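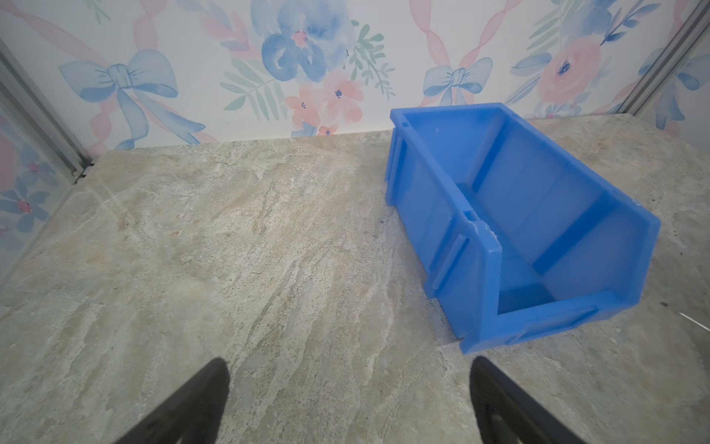
Melquiades Cuautle wrote that you should never sort Lego by color first, and I've been arguing with my sister over it ever since! We inherited our cousins' whole collection in April, nearly 4,000 pieces, and right now it's all in one big heap on a bedsheet in the spare room. I can get as many stackable parts bins as I want from work, so storage isn't the problem. Do I sort by color or by shape? My kids are 5 and 8 and mostly build castles and spaceships - sometimes both at once. Also, does it need washing first? Some of it is pretty sticky.
posted by Balton_bricks

Shape, shape, shape! Try finding one black hinge in a pile of black pieces and you'll see why. Your eye picks out a red brick in a mix of bricks in half a second, but small parts of the same color just melt together. I started with these groups and only split one up when it got too full to dig through:

bricks
plates
slopes and roof pieces
wheels and axles
windows, doors, fences
minifigures and everything they hold
the weird stuff (you'll love this bin the most)

Wash first, definitely. Lukewarm water, a squirt of dish soap, swish them in a mesh laundry bag and spread them on towels overnight. Keep the water under 98 degrees or so, no dishwasher, and pull out anything with stickers, motors or lights before you start. Printed minifigures I just wipe with a damp cloth.
posted by costthorpe_mom

color looks way nicer on a shelf tho
posted by Pladinlow

I'm with the shape crowd for grown-ups, but with a 5-year-old in the house I'd go looser. We did 4 bins for the first year and it was wonderful - big bricks, small bricks, flat things, people and vehicles. Kids can clean that up by themselves before dinner, and they'll tell you when they want more categories. Mine asked for a bin just for dragons! Keep the bedsheet too. Build on it, then grab the corners and pour the leftovers back into a tub to sort later. And if you find old instruction booklets in the heap, flatten them in a binder, they're great fun on a rainy afternoon.
posted by R. Figueroa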